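Wrist camera frames with a mirror in view: mask, discard, or keep for policy training?

Posted in: Manipulation Learning / Data Quality
Thu 26 July

Dalia Mansour

Our laboratory is preparing a study of imitation learning for household surface tasks, principally wiping counters, picking up small cloth items and placing them in a bin. The demonstrations are teleoperated. The policy receives images from the wrist cameras together with joint positions and gripper opening, and it predicts short sequences of arm motion. We call the training code Orard internally, and I will use that name below for brevity.

The collection covers kitchens, offices and bathrooms. We have 853 bathroom episodes that passed the ordinary checks (complete joint record, no dropped frames, task marked as finished by the operator). When we trained Orard on the kitchen and office episodes alone, the policy behaved acceptably in a held-out kitchen. When we added the bathroom episodes, performance in bathrooms improved less than we had expected, and the arm showed a particular error: on approach to an object near the back of the counter, it hesitated and then drifted toward the wall. We did not see this drift in rooms without a mirror.

Our working explanation is that the mirror supplies the network with a second set of cues. The reflected arm moves in step with the real one, and the operator is often reflected as well. A network that predicts motion from images could learn to read the operator's posture, or the reflected arm, in place of the object on the counter. At deployment there is no operator standing in that position, and the cue is gone.

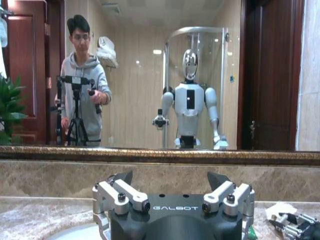
Wrist view at a bathroom counter. The robot and the operator, with controller raised, both appear in the mirror; the white cloth or tissue lies at lower right.

In views of this type the target takes up a small part of the image, while the mirror takes up a great deal of it. The reflection is also sharp enough that a person can make out the controller in the operator's hand, and I assume that a network can make use of it too.

We have considered three courses of action and would be grateful for comments from groups that have met the same difficulty.

First, we could discard all episodes in which a mirror is visible. This is simple to describe in a paper, but it would remove nearly all of the bathroom data, and a household robot that has never been trained in front of a mirror is of limited interest to us.

Second, we could mask the mirror region. We tested a hand-drawn mask on 100 episodes. The drift became less frequent, but the mask edge moves with the wrist and is unsteady from frame to frame, and we are concerned that the policy will learn the mask.

Third, we could keep the episodes as they are and rely on more data. I am doubtful about this, but two of my colleagues favor it.

I would also welcome advice on how the matter should be reported. We do not wish to claim that the mirror is the cause if the evidence supports only that the error and the mirror occur together.

r_hallam_lab

Just crop it. We had something similar with a glass cabinet and cropped the top of every image, retrained, and the problem went away. Took an afternoon. I would not spend a paper section on it.

Drekent Manipulation Group

The previous reply will serve in some cases, but it depends on the mirror occupying a fixed part of the image. With a camera mounted on the wrist, a crop that removes the mirror at the start of the approach may remove the object later, when the hand tilts. We would advise against a fixed crop unless the wrist orientation is nearly constant throughout the task.

We met the same effect in a study of shelf and counter tasks and can offer the procedure that we settled on. It has two parts, and the first should be completed before any choice is made about masking.

Part one is to establish what the policy is reading. Your explanation combines two possible cues, the reflected operator and the reflected robot, and they call for different remedies. The reflected operator is a leak in the strict sense: the person's hands and posture carry information about the next action, and that information will be absent in use. The reflected robot is a different matter. It will be present in front of any mirror at deployment, and it is a truthful, if indirect, view of the arm. A policy that learns to use it is not necessarily at fault.

To separate them, take recorded episodes that the policy has not been trained on and run it offline, comparing its predicted motion with the recorded motion under several edits of the same images:

Unedited images.
Operator covered in the reflection, robot left visible.
Robot covered in the reflection, operator left visible.
Whole mirror covered.
A patch of equal area placed on a plain part of the wall or counter, with the mirror left untouched.

The last condition is often omitted and should not be. Any large patch disturbs a network to some degree, and without this control one cannot say that covering the mirror did anything in particular. If prediction error rises sharply when the operator is covered, and little under the control patch, you have reasonable evidence of a leak. Please note that this shows what the trained network depends on. It does not show that the dependence produces the drift, and for that you will need trials on the robot.

Part two is the remedy. If the operator proves to be the main cue, we suggest filling the operator's region with varied content during training, changed from episode to episode, and not with a constant gray. A constant fill is itself a stable signal and may tell the network that it is in a bathroom. We obtained the regions with an ordinary person segmentation model, corrected by hand at intervals. Errors at the outline did little harm once the fill was varied. Where the schedule allows, it is better still to record a portion of new episodes with the operator standing outside the mirror's field of view, and to keep some of these entirely for testing.

If the reflected robot proves to be the main cue, we would leave it alone in the first instance and look at the drift more closely. An arm that moves toward the wall may be treating the reflected object as the real one. In our study this occurred chiefly where the true object lay near the edge of the wrist view and its reflection lay nearer the center. The remedy there was a second viewpoint, and no amount of masking had the same effect.

On reporting, we recommend that you state the number of episodes with a visible mirror, the number in which a person is visible in it, and the results for rooms with and without mirrors in separate rows. The cautious wording you propose is correct until the robot trials have been done.

There is one further point, outside your question. If the collection is to be released, persons visible in a reflection should be treated as persons visible in the image. Our own consent form mentioned only direct recording, and it had to be reissued in January before we could share anything.

Vukčević

I agree with the Drekent reply on most points and add a caution on sample size. We ran 700 trials across rooms with and without mirrors, and the difference attributable to the mirror was smaller than the difference between one bathroom and the next. Counter depth and lighting vary together with the presence of a mirror. If your kitchens have none and your bathrooms all do, then room type and mirror cannot be separated by analysis afterward, however the images are edited.

The inexpensive test is physical. Cover the mirror with plain paper or a matte sheet and run the same policy in the same bathroom, with the same object positions, alternating covered and uncovered trials. Randomize the order. Keep the operator out of the room if your safety rules allow it, or at a fixed position with the stop button if they do not. We used the Bunditz protocol for object placement, but any written placement grid will do.

Dalia Mansour

My thanks to all three. The control patch was missing from our test, and we will repeat the 100 masked episodes with it. We will also run the covered and uncovered trials in 2 bathrooms before deciding on new collection. Our kitchens do indeed have no mirrors — the point about room type is well taken, and the text of the study will say so. I will post the results in this thread once both sets are complete.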